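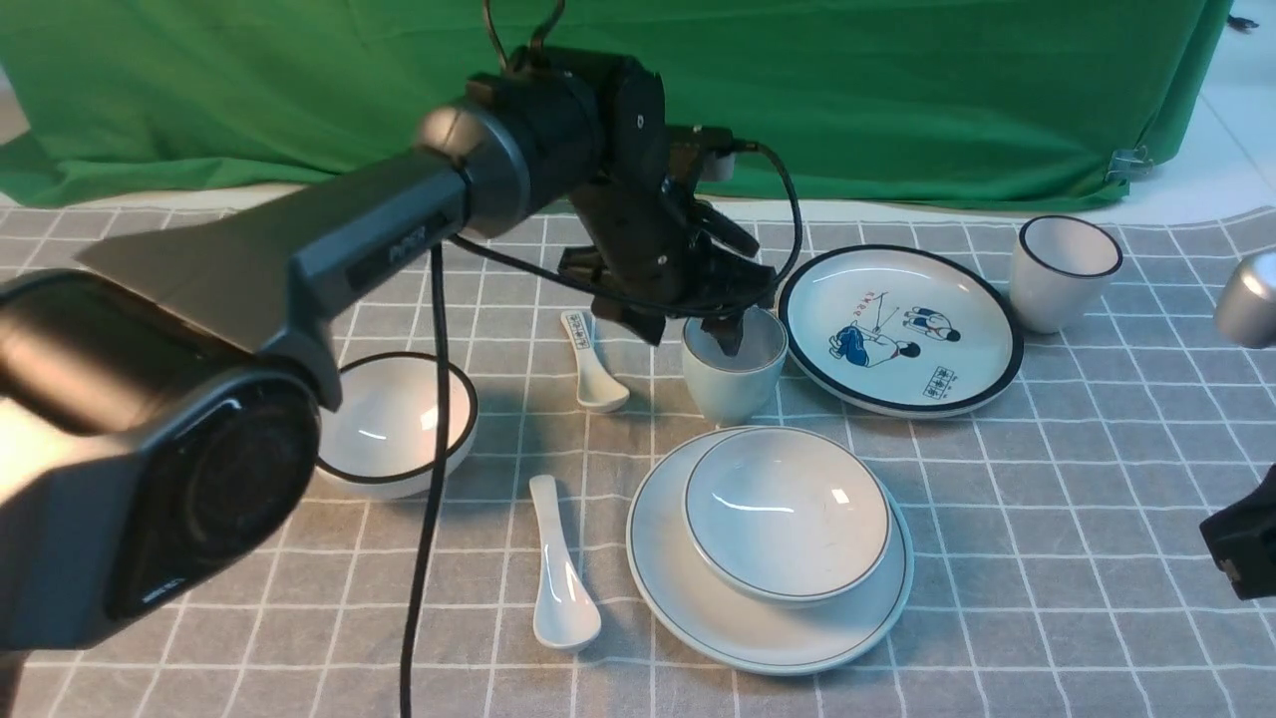
11/10/2000

Root finder for the Fusico calculator page. Good session! The cube root routine finally gives all the roots and in the same order every time, which I have wanted since September.

Recap for whoever picks this up: the old code took the principal root and stopped. So z^3 = 8 gave 2 and that was the end of it. Now we go to polar form, take the real cube root of the modulus, divide the angle by three and step around by a third of a turn. For 8 that gives

2
-1 + 1.7320508i
-1 - 1.7320508i

and the sum comes out at zero to the last digit we print. Lovely. I did the same by hand on paper first and it matched, so I trust it.

Then fourth roots of 16. Expected 2, 2i, -2, -2i. Got 2, 2i, -2, and then "-0 - 2i", ugh. The minus zero is a leftover from cosine of 270 degrees, about as tiny as a number gets, and the print routine keeps its sign. Fixed by snapping anything smaller than 1e-12 to plain zero before printing (before, NOT during the arithmetic, I tried that first and it spoiled the Zemora test set). 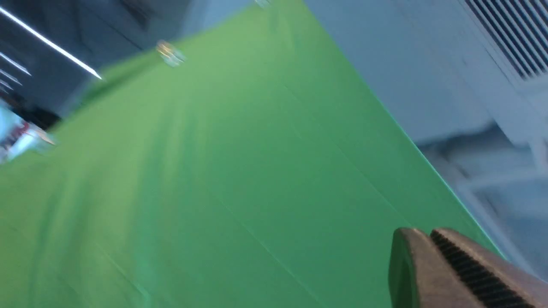
Angle convention is still a sore point. Cokgate wants angles from 0 up to 360, the Räsänen tables we check against use -180 to 180. Both fine, but the first root listed changes depending on which you pick when the imaginary part is negative. Try -8i: one way the list starts with 2i, the other way it starts with 1.7320508 - i. Same three roots, different order, and the comparison script calls it a failure. I am sorting both lists before comparing now. Crude but it works!
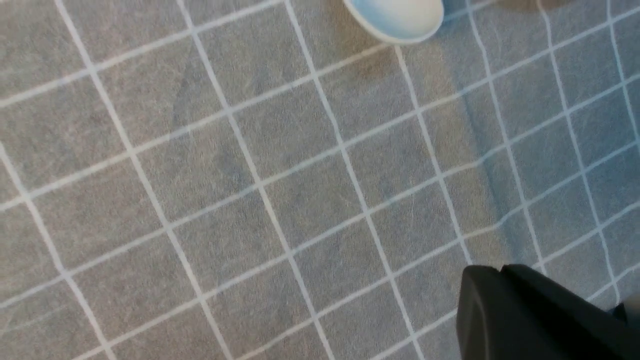
Ran 20 random inputs after that, all pass. Raised every root back to its power too and the worst error was in the 14th decimal.

To do:
z = 0 still prints the same zero n times, should print it once
negative n, refuse or invert?
input box chokes on "i" alone, wants "1i"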